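Vornham sweeping cell

The Vornham sweeping cell is a two-armed robot installation used to develop and test household floor-cleaning routines. It takes its name from the Vornham workshop, where it was first assembled, and is now kept at the Corkeck site. The cell consists of a fixed torso with two arms, a head-mounted camera, a pair of grippers, a control cabinet and a removable section of test floor. It handles ordinary long-handled cleaning tools of the kind sold for home use.

The cell is best known for its maintenance schedule, the Forklow routine, which was later taken up for other machines at the same site.

Layout

The torso is bolted to a steel base plate and does not travel. The arms and head together have 13 powered joints. Each arm ends in a parallel gripper with rubber-faced fingers, and the finger pads can be changed without removing the gripper from the wrist.

The test floor is laid in front of the base plate. Three surfaces are in regular use: glazed tile, sheet vinyl and short-pile carpet. Tile is the default, as loose paper slides easily on it and grout lines give the camera a grid to check itself against. Glare from overhead lighting is a known difficulty on glazed tile, and the exposure limits of the head camera are set separately for each surface.

The control cabinet stands behind the torso. It holds the arm controllers, the main computer and a power supply with its own cutoff. Emergency stops are fitted on the cabinet door and at both front corners of the base plate.

Initial setup

Setup begins with leveling the base plate. The floor section is then pushed up to its locating pins and the arms are moved by hand to their home marks with the brakes released. Once the brakes are back on, the operator runs the joint check, which moves each joint a short distance in both directions and compares motor current with the stored value.

Camera calibration follows. A printed target is placed at fixed points on the floor and the head is turned to each point in sequence. If the error at any point is over the limit, the whole sequence is repeated. A complete setup, including the joint check and calibration, takes 77 minutes when no part has to be replaced.

Tools are registered last. The broom and the dustpan are each placed in the grippers, and the distance from the finger pads to the working edge is measured and entered. A broom with worn bristles has to be registered again, because its working edge is higher than the value on file.

Sweeping data

The sweeping routine is based on recordings of people doing the same job by hand, viewed from the head. The set held at Corkeck contains 2867 recordings. Most were made in furnished or partly filled rooms, with boxes, chairs and other stored things left where they were, and the person usually sits or crouches close to the floor.

The standard arrangement has the dustpan in the left hand and the broom in the right. Torn paper is the most common test litter. The pan is laid on the floor with its lip open toward the broom, and the bristles are set flat before the stroke. Recordings are sorted by floor type, tool type and the position of the litter in relation to the broom.

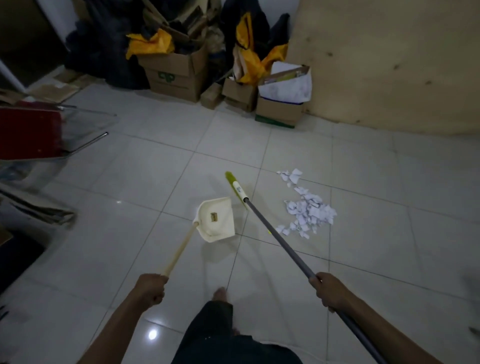 Broom and dustpan on a white tile floor, with torn paper to the right of the broom head.

Routine maintenance

The Forklow routine divides the work into daily, weekly and monthly tasks.

Daily tasks are carried out before the first run. The finger pads are wiped with a damp cloth and dried, the lens is cleaned, and the emergency stops are tested one at a time. Dust and paper fiber are vacuumed from the edge of the base plate. Tool handles are checked for looseness where they meet the head or the pan.

Weekly tasks cover the cables and fasteners. The wrist cables are inspected for flattening on the inside of the bend, and the gripper screws are checked with a torque driver. The cabinet filters are taken out and shaken clean outdoors.

Once a month the joint check is run at full range and the results are kept with the cell's log. Grease is applied to the shoulder bearings only. The elbow and wrist units are sealed and are replaced whole.

Common faults

Most stoppages involve the grippers. Worn pads let a broom handle rotate during the stroke, so that the bristles no longer lie flat. Painted or bare metal handles slip sooner than wooden ones. The remedy is to change both pads on the affected gripper and register the tool again.

A second fault is a raised pan lip. It appears when the left wrist has drifted from its home mark, and paper then passes under the pan. Rehoming the wrist normally clears it.

Calibration loss after a floor change is usually traced to debris under the floor section. The section is lifted, the locating pins are brushed off and calibration is repeated.

Replacement parts

Finger pads, filters and wrist cables are stocked at Corkeck. Sealed joint units are supplied by Nwosu and are fitted in pairs, 2 to an arm, so that both have the same service life. The old units are returned to the supplier for rebuilding.

See also

Forklow routine
Parallel gripper
Camera calibration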